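Silviu Bratu
15 July 2023

Everybody and their cousin is now telling me to get a sock bin. One big open bin, all the household's socks go in, you fish out a pair when you need one. Supposed to save you hours a year. I have doubts.

First doubt is the hours. The Costwood blog says 291 minutes saved per person per year. Per person! Not 290, not 300. I would love to meet whoever was standing there with the stopwatch.

Also they sell bins. So.

I've read the whole comment section under that post, all the way down. Most people love it. Then you look at when they started and it's two weeks ago, three weeks ago. Anything works for two weeks. I once folded fitted sheets for two weeks.

What I want is the person who's been doing it since October and still isn't annoyed. If you're out there, say hi.

Second doubt is the size of these things. The Palance one they keep recommending would take up half our hallway. My wife asked if we were planning to bathe a dog in it. We live in a two bedroom in Widthorpe, there's a coat rack and a radiator out there already and you have to turn sideways with groceries.

Third doubt, and I think it's the real one: a bin doesn't pair anything. You've moved the job from laundry day, when you're half watching TV anyway, to 6:40 in the morning when you're late. Same job. Worse time of day.

"But just buy all the same socks." Okay, then it's the identical socks doing the work and the bin is decoration. You could keep identical socks in a grocery bag.

And colored socks are hopeless in this system. You reach in and there's always the one bright guy with no partner. One orange sock, a whole lot of gray bin around it, and you're on your knees looking behind the dryer. 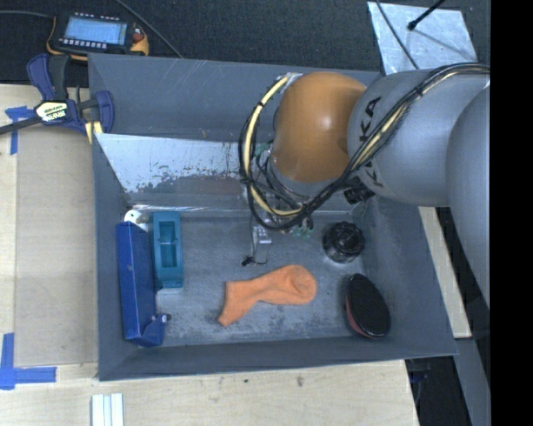
Bianca Ene: You're blaming the bin for a dryer problem. If the other sock never came out of the wash, no drawer in the world was going to find it for you. At least with a bin you know in two seconds that it's missing.

Fine, that's a fair point and I've been chewing on it since lunch. A bin does make the loner easy to spot. A drawer hides him for months. I'll give her that one.

But knowing it's missing doesn't get me dressed. I still have one sock.

And then what do you do with him? The bin people never say. Does he stay in there? For how long? Gondal has a "singles pouch" you clip on the side, sold separately, naturally. So now it's a bin plus a pouch plus a rule about when you check the pouch. We started with a drawer.

Someone sent me a survey where the average household has 943 unmatched socks over a lifetime. Someone else sent me one that says 1,914. These can't both be right and my guess is neither is. I've lost maybe a dozen that I remember and I'm not a careful man.

A few of you asked what I do instead. Nothing clever. Pair them when they come out of the dryer, fold one cuff over the other, drawer. Takes me around five minutes a load. Loners sit on top of the dryer until they either get a partner or I need to check the oil in the car.

Yes, I know, "mesh bag." I tried the mesh bag. The socks came out in a wet lump and the zipper quit. Might have been a bad bag. I'm not buying a second one to find out.

So no bin for now. If someone has one that's lasted past a year with kids in the house, I'd read that. Before pictures, after pictures, the floor next to it too please. I want to see the floor next to it.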